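25th September

I slept badly and woke up before the alarm, so I made tea and sat by the window until it was light. It is the first morning I needed socks. I want to write a longer page today because for two weeks I wrote only shopping and the price of things, and when I read it back it is like the diary of a cash register.

The apartment is becoming a place where I can live. The bedroom still has the boxes with winter clothes, and I don't touch them until I have a proper closet. The kitchen was the worst room, so I decided to spend the day there and not go out, except for bread.

Rima called while I was washing the shelves. She asked if I found work already and I said that Belmonte will answer next week. This is what they told me also last week. She did not say anything, but I could hear her not saying it. Then she told me that Samer Atallah is selling his car and wants 2418 for it, and we laughed, because we both remember when we pushed that car up the hill in February, in the rain, with her mother sitting inside and giving directions. I don't need a car. I thought about it for an hour anyway.

After the call I cleaned the drawers. In the bottom one I found a receipt from the person who lived here before me, for 200, from a shop called Drurkico. It doesn't say what was bought. I kept it between the pages here, I don't know why. Maybe I like that somebody else also kept papers in the wrong drawer.

I have a habit from my grandmother that when you move, you first decide the place for the cups. She said a guest can forgive a dirty floor but he cannot wait for a cup. So I started with the mugs. In the old apartment they were in a cupboard, one inside the other, and I always took the same one from the top. Now they hang on the wooden stand and I look at both of them every time I pass. The pink one is darker inside, almost purple, and the other one is dark teal with a yellow-green inside. I had forgotten that I liked these colors. Tülin Çınar gave them to me when I finished my first course, and I remember I was a little disappointed because I wanted a book.

At noon I went down for bread and met Jad Ghanem on the stairs with a bag of corn from his uncle. He wanted to give me the whole bag. I said I am one person. He said one person can also be hungry. We agreed on a few, and I ate the first one boiled with too much salt, standing up, and it was very good.

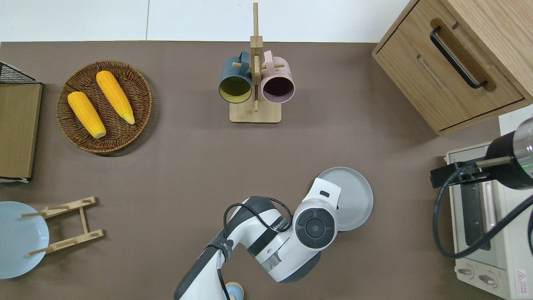 I put the other two in the wicker tray and told myself they are for tomorrow. Afaf always says that corn becomes less sweet every hour you wait, so maybe I will not wait. I also want to try her soup, the one with potato and a little cumin, but I wrote the recipe on the back of an envelope and the envelope is in a box, and the box is under the other boxes.

The dish rack I am still not sure about. It is nice wood, but it holds plates better than bowls, and I use mostly bowls. For now it stays near the black wire rack on the left, where I can reach it without walking. The wooden board leans on the wire rack and I think this is a good place for it. In the evening I moved the cabinet a little to the right and then a little back. I did this three times. My shoulders hurt now.

I wrote to my brother also. I told him the rent is paid, the neighbors are kind and the wall in the kitchen is white and clean. I did not tell him about Belmonte. He will ask, he always asks at the end, when I think we already finished.

Tomorrow: call the landlord about the bathroom window, buy a sponge, buy cumin, look for the envelope. And return Jad's bag, because he asked for it back twice and it seems to be an important bag.

It is late and the tea is cold. I am going to bed.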